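Washable (wallpaper labelling)
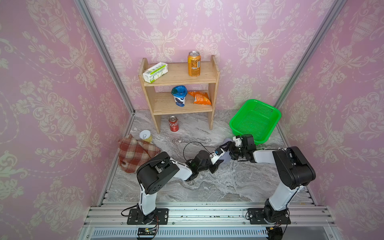

Vol. 2, p. 600

Washable is a term printed on wallpaper labels and in pattern books to suggest that the paper can be cleaned with water once it is on the wall. It is one of a ladder of terms that usually runs from spongeable through washable and super-washable to scrubbable. Shoppers tend to read it as a promise about how long the paper will last. It says very little on that point.

Origin
The word was already in trade use when the Lindton paper works brought out a varnished kitchen range in 1928. Lindton's leaflet claimed that the range would "bear the cloth for a lifetime". No test was described, and the historian Maj-Britt Hägglund, who went through the firm's order books, found replacement rolls being sent to the same addresses within a few years. She takes the claim to be a salesman's phrase. Ottar Ljungberg has argued that the fault lay with the paste, though he gives no evidence for this beyond one letter of complaint.

Meaning
Modern labels show the grade as wavy lines, sometimes with a brush. A grade is normally given after a sample has been rubbed under set conditions. Walls at home are treated less evenly – a patch beside a light switch may be wiped every week and the rest of the room never. The grade also covers the face of the paper only. Seams, where water gets in, are left out, and so is the backing.

Vinyl-coated papers generally earn the higher grades. Uncoated papers with a traditional pattern, damasks among them, are often sold as spongeable at best, but the same design may be offered in both forms under a single name, with a different price and a different symbol.

Criticism
Frøydis Vik compared pattern books from Vunari and Garovetti and noted that both used "washable" in their headings for papers whose small print allowed only a damp sponge. Garovetti later changed its headings. Vunari kept them, saying that customers understood the word in a general sense – a defence that rather concedes the point.

Claims that a higher grade pays for itself are common in shops and poorly supported. Most wallpaper is taken down when the owner tires of it, well before it wears out.

See also: Lining paper; Paste; Pattern repeat; Light fastness

Last revised 1 May 2022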